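# Pale gray walls: am I losing it or is this the wrong gray

**tidewrack**

Long post, sorry. We moved into the back bedroom in July and I decided the first thing to go would be the previous owner's mustard. Primed it, two coats, then two coats of Clamari "Lambrakis" in matte. On the chip it is a soft light gray with a bit of warmth. On the wall it's nearly white at 10 in the morning and something like wet newspaper by dinner.

I bought 3 gallons. The receipt says $132 and I have been looking at it the way you look at an old yearbook.

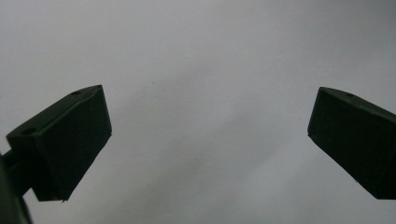

What bothers me most is the unevenness. I can't tell if I'm seeing bad roller work or plain old light falling off across a flat surface. My other half says it's fine. My other half also said the mustard was fine.

Do I do a fifth coat or do I learn to live with it?

**plumb_bob_1146**

Four coats is plenty. If it were roller marks you'd see edges. Soft shading with no edges is light. Turn off the overhead, put a lamp on the floor close to the wall and look along it sideways. Any lap marks will show up right away and ruin your evening.

**gesso_and_regret**

Disagree with plumb_bob. I had soft-edged patches in my hallway and it was the primer, not the light. I'd rolled it thin over a dark color and the top coats dried differently where it was thin. I spent a month telling guests it was "a subtle finish."

What did you prime with?

**tidewrack**

Rarnolport, the one with the blue lid. One coat. I can feel you all breathing in.

**gesso_and_regret**

One coat. Over mustard.

**plumb_bob_1146**

One coat of that stuff over mustard is fine if you then put four coats on top of it, for crying out loud. At some point the wall is just paint.

**halfbath**

Can we talk about the color instead? Lambrakis is a cool gray pretending to be a warm one. We had it in the kitchen. North light turned it blue and I repainted the whole thing in Monero, same brand, a shade or two up the card. It has a drop of yellow in it so it doesn't go cold on you in the corners.

Take the chip and tape it next to the window AND in the darkest corner. Leave it there a few days. I know you already bought the paint. Everybody already bought the paint.

**tidewrack**

The window faces north. I hadn't connected those two facts until this second.

**plumb_bob_1146**

Well, there you go. Still not the primer.

**gesso_and_regret**

Could be both.

**sillplate**

Also, small thing - if there's a speck or two in the finish, leave it until the paint is really hard, then a light pass with 220 and a dab from a small brush. I went after one with my thumbnail while it was soft and turned a dot into a crater. It is now behind a calendar.

**halfbath**

Every calendar in my house is structural at this point.

**tidewrack**

OK, report back. Did the floor lamp test around 9 last night. No lap marks on the long wall. One faint one by the closet, which gesso may have, as a gift. So the long wall is light, and the closet is me.

Taped up Lambrakis and Monero side by side. In the dark corner Monero is clearly better and I'm annoyed about it. Going to get a quart and do a test square behind the door before I say anything out loud at home.

**gesso_and_regret**

I accept the closet.

**plumb_bob_1146**

Make the square bigger than you think. Two feet at least, and roll it, don't brush it. And stir the can first, all the way to the bottom.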